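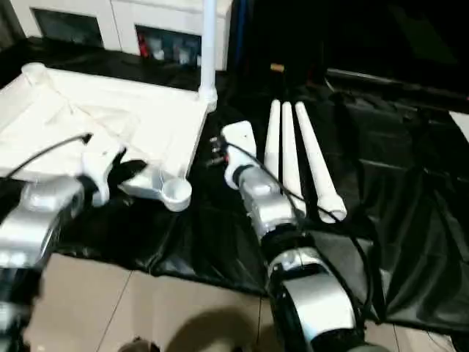 Shelf build at the table: L fitting, the three long pipes on the black sheet, white panel behind.

22 June 2024, bench notes, PVC shelf unit

Picked the Sirnau shelf job back up. Goal for the session was to get past the first upright and sort out which fittings go at which corner. Parts list from Torquil Cairns is taped inside the lid of the parts box. It was written for the old version, so ignore the line for the middle shelf.

Panel goes down flat first, rim side up. Uprights go into the corner connectors dry, no glue at this stage. Push and twist until the pipe bottoms out. If it stops short, pull it and check the cut end for burr. Two of the Fleratport pipes had a ridge inside the cut and needed a scrape with the knife.

Settled on these for the L fittings:

- open end toward the panel, other leg up
- pencil mark on the outside of the bend, so it can be lined up again after taking it apart
- caps stay on the loose pipes until each one is needed (grit gets in)

The long pipes are supposed to be 96 cm. I measured one at 95.5 and put it back with the others by mistake, so all of them need measuring again before anything is glued. Half a centimeter will show as a rock in the top shelf.

Black sheet is worth keeping for this. White parts are easy to find on it and it wipes down. It does bunch up under the panel when you turn the panel, and then the panel reads out of level. Pull the sheet tight or slide it out from under before using the level. I lost about 10 minutes to that.

Socket depth on the Venter fittings is a bit less than on the Grevero ones. Don't mix them on one level. I sorted them into two bags, Venter in the clear bag, Grevero in the blue one. Anything unmarked goes in neither until someone has checked it with the depth gauge.

Torquil asked whether the unit could take the sample trays as well. Not with the panel held only at the corners. Would want a crosspiece under the long side, and we have no tees in this diameter. Added 7 tees to the order, that covers both units plus a spare.

Still to do: remeasure long pipes, square up the first upright against the panel, find the rubber mallet, glue. Second unit can wait until September.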